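三月

朝五時に目が覚めた。二度寝はせず、そのまま昨日の続きに取りかかる。鞄類の棚卸し。引っ越しは来月で、玄関脇の収納に入っているものを全部出し、残すもの、直すもの、手放すものに分ける。昨日は靴箱まで終えた。今日は布物と鞄。

作業台は食卓を使う。天板を中性洗剤の薄い液で拭き、次に水拭き、最後に乾拭き。この順番を省くと、淡色の合皮に天板の汚れが移る。前の住まいで一度やっている。灰色の輪染みがついて、結局落ちなかった。

昨夜のうちに作っておいた記録用紙を出した。項目は、材質、開閉部の方式、務歯の種類、スライダーの状態、縫製、表面、内装、処置。以前は備考欄も設けていたが、備考に書いたものは読み返さないと分かったので削った。書くべき欄がないことは書かない。

一点目、黒のナイロンの手提げ。ファスナーはコイル、動作は軽い。持ち手の付け根で糸が二目飛んでいる。補強縫いで足りる。処置欄に「縫う」とだけ記入。

二点目、紺の帆布。開閉はマグネットのみ。底の角が擦れて経糸が出ている。当て布をすれば使えるが、当て布をしてまで使う鞄かというと違う。手放す側へ。

三点目、父の書類鞄。牛革、錠前つき。革は乾燥しているが割れはない。保革油を薄く入れて一晩置くことにした。錠の動きは渋い。油を差すと革に回るので、黒鉛の粉を綿棒の先で少量だけ入れた。五回ほど鍵を回したところで引っかかりが減った。完全ではないが、ここで止める。粉を足しすぎると内側の布が黒くなる。

ここで八時。湯を沸かし、パンを焼いた。Iwona Borkowskaさんから返信が来ていた。先週、Skakulitzのスライダーの在庫を問い合わせておいた件。金属務歯用の4番はあるが、5番は入荷待ちとのこと。単価319円、送料別。4番で合うかどうかは現物を測らないと分からない。裏面に刻印があればそれで決まる。刻印がなければ、務歯を閉じた状態で幅をノギスで測る。樹脂の務歯に金属用のスライダーを入れると、番手が同じでも噛まない。この点は前回の失敗なので、返信する前に全部測ることにした。

測定。黒の手提げは交換不要につき対象外。緑のポーチ、務歯幅5.9ミリ、コイル。茶のショルダー、4.5ミリ、金属。茶のほうは裏に刻印があったが、摩耗して一文字目が読めない。ルーペで見て、斜めから光を当てて、それでも読めない。幅からいけば4番のはずだが、断定はしない。返信には測定値だけを書き、判断は向こうに任せた。Iwonaさんは現物を見ずに断定しない人なので、数値を渡すのが早い。

九時半、Ferhat Karacaさんが段ボールを届けてくれた。大が足りず、中が多い。鞄は中に入れると底で折れるので大がほしかったと伝えたら、弟のSinanさんの倉庫にまだあるという。夕方に回ってもらうことになった。代わりに、余っていた薄葉紙を半分渡した。あちらは食器がまだらしい。

薄葉紙の使い方を書いておく。毎回忘れる。
鞄に詰める場合、まず一枚を広げたまま内側に敷く。次に緩く丸めたものを角から入れる。中央から詰めると角が潰れたまま残る。固く丸めた紙は皺の形がそのまま合皮に出る。詰める量は、外から押して指の跡がゆっくり戻る程度。新聞紙は使わない。インクが移る。

午前の残りで、ファスナーの手入れをまとめてやった。手順は次の通り。務歯を全開にして、乾いた歯ブラシで溝に沿って払う。横に払うと糸くずがテープ側に入り込む。次に閉じて、表側から同じように払う。動きの重いものだけ、蝋を使う。白い蝋燭の端で十分で、専用品は要らない。Nugrohoの固形潤滑剤も一つ持っているが、淡色のテープにわずかに黄味が残るので、濃色のものにしか使わなくなった。蝋を塗ったら数回往復させ、はみ出した分を布で拭き取る。拭き残しは埃を集める。

引き手の持ち方にも差が出る。引き手を真上に引き上げるように開けると、スライダーの胴が浮いて上側の片方だけに荷重がかかる。長年そうやって開けた鞄は、胴の口が広がって務歯を噛まなくなる。閉めた後ろから割れてくるのがその症状。ペンチで左右を均等に締めれば一時的に戻るが、金属疲労があるので二度目、三度目はない。茶のショルダーはすでに二度締めてある。だから交換。

昼は昨日の残りの豆の煮込み。塩が足りない。煮直すほどでもないので卓上で足した。

午後、Beril Öztürkmenさんと電話。手放す鞄の引き取り先について。彼女のところでは、開閉部が正常に動くものに限って受け取るという。破れや擦れは構わないが、閉まらないものは困る。基準としては明快で助かる。紺の帆布はマグネットが生きているので該当する。ほかに革の財布を聞かれたが、財布は今回の対象にしていない。来週まとめて見ると答えた。

電話のあと、残りにかかった。白っぽい系統のものを最後に回したのは、手と天板を洗い直してから触るため。合皮は染料を吸う。濃色の帆布を扱った指でそのまま触ると、気づかないうちに青くなる。石鹸で手を洗い、爪の間もブラシを通し、天板は朝と同じ三工程。

象牙色の鞄。表は滑らかで、合皮か、コーティングした布地か、手触りだけでは決めきれない。材質欄には「合皮またはコート布」と書いた。裏地をめくって断面を見れば分かるが、縫い目を解いてまで確かめる話でもない。どちらであっても手入れは同じで、水で固く絞った布、次に乾拭き、アルコールは不可。

上辺に白いファスナー。務歯は細かい。スライダーは銀色の金属で、小さい。引き手も金属。前面には、ファスナーの下に上辺とほぼ並行の縫い目があり、四角い銀色のパネルを囲んでいる。パネルには斜めに細かい目がある。織りなのか型押しなのか、これも保留。 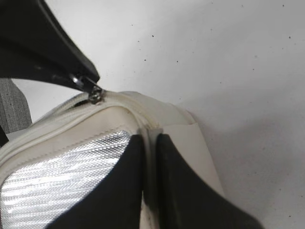
この種の銀色の面材で気をつけるのは、折り癖である。表面に金属光沢の層がある素材は、一度強く折ると線が残り、温めても押しても消えない。保管時に平らな側を上にして、上に何も載せない。箱に入れるなら一番上。薄葉紙は外側にも一枚かける。パネルの部分は拭かずに、柔らかい刷毛で払うだけにした。目の方向に沿って払う。逆らうと毛先が引っかかる。

本体には柔らかい皺が出ている。割れではない。合皮の劣化は、皺の谷に細い亀裂が入るところから始まり、次に表面が粉を吹く。谷を開いてルーペで見たが、亀裂はなかった。詰め物で形を戻してからしばらく置けば、浅い皺は目立たなくなるはず。深いものは残る。残ったところで実用には差し支えない。

スライダーは往復五回。途中で一か所、曲がりのところで少し重くなる。上辺の角が丸いため、務歯の列が曲がる位置で外側が開き、内側が詰まる。故障ではなく形の問題。蝋は使わず、曲がりの手前で一度止めて、鞄の角を片手で押さえてから引くと抵抗が減る。処置欄は「なし」。残す側へ入れた。

この鞄はPlirkettiの店で2640円だった。領収書が内側のポケットに折って入っていた。買った記憶はあるが、金額は覚えていなかった。もっと高いと思っていた。領収書は感熱紙で、印字がかなり薄くなっている。感熱紙を鞄に入れたままにすると、裏地に触れた部分が変色することがある。裏地を確認、変色なし。領収書は金額を家計簿に写して捨てた。

四時過ぎ、Nesrin Yurtさんから、貸していた刺繍用の細い針を返しに行きたいと連絡。ついでに黒の手提げの補強縫いを相談した。彼女の見立てでは、飛んだ二目だけを縫うと、その両隣に荷重が寄って次に切れる。前後に四目ずつ重ねて縫うほうがよいという。糸は三十番のポリエステル。手持ちは二十番と五十番しかない。二十番では針穴が大きくなりすぎる。三十番を一巻、針と一緒に持ってきてもらうことにした。

五時半、Sinanさんが大の段ボールを持ってきた。一箱だけ、底にガムテープの剥がし跡があり、層が一枚めくれている。これには重いものを入れない。底面の貼り方は十字ではなくH型にした。十字だと辺が開く。テープを切る位置は側面まで五センチ回す。

箱への入れ方。下から、父の書類鞄、茶のショルダー、緑のポーチ、一番上に象牙色。書類鞄だけは保革油が乾くまで入れられないので、今日は箱を組んだだけで蓋は閉めていない。錠前の金具が隣のものに当たるのを避けるため、金具の面に厚紙を一枚、輪ゴムでなく紙紐で留める。輪ゴムは夏を越すと溶けて貼りつく。

箱の側面に番号と中身を書く。番号は三面に書いた。上面だけに書くと積んだときに読めない。油性ペンは裏写りしないが、薄葉紙の上で書くと移る。ペンは箱のほうだけで使うこと。

Iwonaさんから再度返信。茶のショルダーは測定値から見て4番でよいが、務歯の形が古い型だと合わない可能性があるとのこと。写しを送ってほしいというので、務歯の上に紙を当て、鉛筆で擦って形を取った。これが一番正確に伝わる。明日の朝に投函。封筒に入れるときは折らない。

夜、Ikikの防湿剤を箱の数だけ出した。有効期限が去年で切れているものが混じっていた。中の粒が固まっているものは捨て、まだ崩れるものは靴のほうに回した。鞄の箱には新しいものを使う。革に直接触れると乾きすぎるので、箱の隅に置き、紙で仕切る。

記録用紙は今日の分を綴じた。処置が残っているのは、黒の手提げ(縫う)、茶のショルダー(スライダー交換)、書類鞄(油、明朝確認)。緑のポーチは洗うかどうかを決めていない。内側の布に化粧品らしい汚れがあり、洗えば落ちるだろうが、芯材が入っているので乾きに二日はかかる。天気予報は明後日から雨。洗うなら明日の午前しかない。

食卓を片付けて、十時に寝る。歯ブラシは蝋がついたので台所用とは分けて、工具箱に入れた。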